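4.2 Does colour coding reduce sorting errors?

The claim that colour helps people put things back where they belong is repeated so often in the storage literature that few authors bother to test it. Firden is usually given as the source. What Firden measured, though, was how quickly people could name the group an item belonged to, and naming a group is a long way from returning an item to the right place at the end of a shift. Later papers cite the result as if the two were the same.

We went back to the returns logs kept at the Dridham store, where small stock is held in open bins and each colour stands for one product group. The logs cover 839 returns. Of these, 747 could be matched to a named bin and a named group, and the rest were dropped. We would have liked to keep them. An entry that nobody can match may well be an entry made in a hurry, and hurried returns are exactly where one would expect mistakes, so the error rates given below are probably kinder to the scheme than they should be.

A second problem is mixing. The Stostura guidelines, on which the Dridham scheme is based, assume one colour to a bin. In practice bins are shared whenever space runs short (Figure 2), and once two groups share a bin the colour no longer says where an item goes. It only says what the item is, which the person holding it generally knows already.
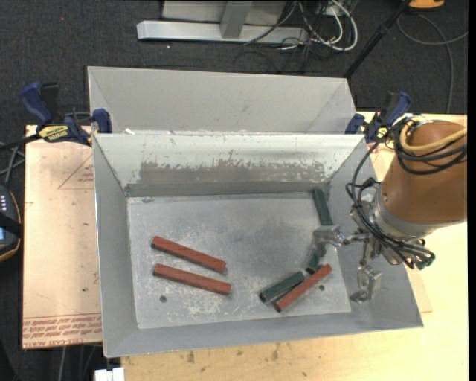 Figure 2. Red and dark green blocks in one open sheet-metal bin.

Shawky disagrees with this reading. In written comments on an earlier draft, Dalia Shawky argued that a shared bin still narrows the search, that a worker who has to choose between two groups is better off than one who has to choose between ten, and that we were asking colour to do the work of a label. The point is fair as far as it goes. Our difficulty is that the logs do not record searching at all. They record where an item ended up, and on that measure we could find no clear gap between coloured and plain stock once shared bins were included.

When shared bins were left out, 252 returns remained, and here the coloured stock did somewhat better. We are reluctant to make much of it. Bins that are never shared tend to be the ones close to the desk, they are checked more often, and the same few people use them. Any of these could produce the difference without help from colour - and the logs give us no way to pull them apart.

Nor can we say how long the scheme had been in use before the records began. Workers who have learned the shelves by heart may ignore colour altogether, in which case the logs tell us about memory. A trial with new starters would settle more than another reading of Firden, and we return to its design in Section 5.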